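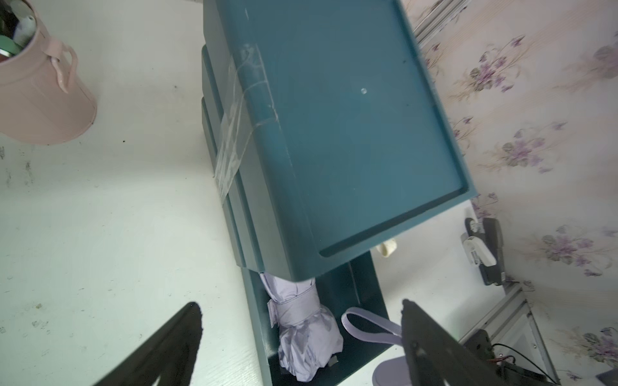

How to Read a Year of Electric Bills Before You Ask for a Solar Quote

If you have been thinking about rooftop solar, you have probably already had a flyer through the door or a friendly call around dinnertime, and I would gently ask you to put all of that to one side for an evening. Make a pot of tea, clear a bit of the kitchen table, and get your electric bills out first. I did it the other way around when we lived in Jaltham, and I spent a good two weeks comparing quotes for a system that was far too big for us (very handsome, mind you, but far too big).

What you'll need

Your last twelve bills, on paper or downloaded from your utility's website
A sheet of lined paper or a simple spreadsheet
A calculator
The rate sheet for your plan, sometimes called a tariff or rate schedule

If you moved in recently and don't have a full year, call the utility and ask for the usage history at your address. Some will give it to you and some won't, but it never hurts to ask, and the person on the phone can usually tell you which rate plan you're on while you have them.

Step 1. Write down the kilowatt-hours

Make a row for every month and write down the kWh used. Leave the dollars alone for now! The dollar amount jumps around with fuel charges and taxes and the odd credit, and it will only distract you. What you want is the energy itself. Watch out for bills marked "estimated," which means the meter wasn't read that month. Put a little star next to those. If the month after looks strangely high or low, it is probably just catching up.

Step 2. Find your fixed charge

Somewhere on the bill is a line called customer charge, basic service or something along those lines. You pay it whether you use any power or not, and in most places you will go on paying it after the panels are up. My neighbor Iona Mowat had been told her bill would "go to zero," and she was rather put out when it didn't. Write this number at the top of your sheet and circle it.

Step 3. Look at the shape of your year

Now run your eye down the column. Do you peak in July with the air conditioning, or in January with electric heat? Panels make the most in the long days of late spring and summer, so a summer-heavy house lines up fairly well with what the roof produces. A winter-heavy one leans much harder on whatever credit your utility gives you for extra power, and that brings us to the part people like to skip.

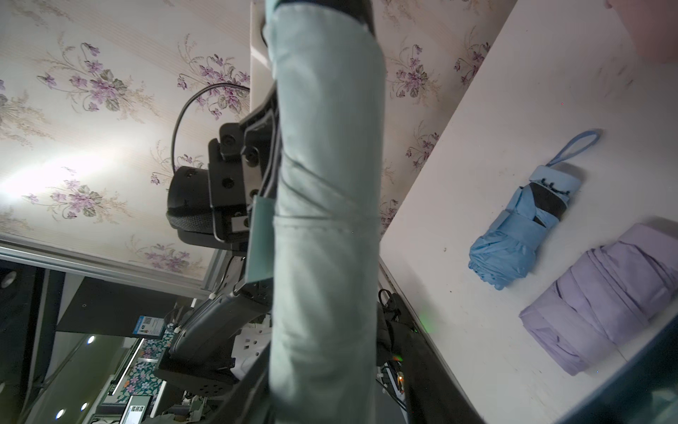 Step 4. Find out how credits work where you live

Get out the rate sheet and look for the words "net metering" or "net billing." Under plain net metering, a kilowatt-hour you send out generally cancels one you bring in. Under net billing, you are paid a separate rate for what you send out, and it is often lower. Then check these:

Do credits carry over from month to month?
Is there a yearly date when leftover credits are paid out or wiped clean?
Are existing customers kept on the old terms if the rules change?

Say you send out 160 kWh more than you use in September. If credits carry over, those are waiting for you in the darker months. If they're cashed out every month at a low rate, you will see only a small amount of money, and a smaller system may suit you better.

Step 5. Think about what's going to change

Last year's usage is a fine starting point, but houses don't stand still. An electric car, a heat pump, a teenager leaving for college, all of these move the total. My friend Teun De Smet went through his sheet with a pencil and added a second column for the car he was planning to buy, and I have copied that idea ever since. Give yourself one column for now and another for 5 years on.

Step 6. Send the same sheet to everyone

When you're ready, send the very same page to each installer and ask them all for the same things: yearly production in kWh, the credit rate they assumed, and the yearly price increase they used for electricity. That last one deserves a careful look, as a generous guess there makes any system look wonderful on paper. I like to have four quotes, though three will do if you live somewhere quiet like Rarham.

Keep the sheet in the folder with your bills and add a row each month while you wait for the quotes to come in.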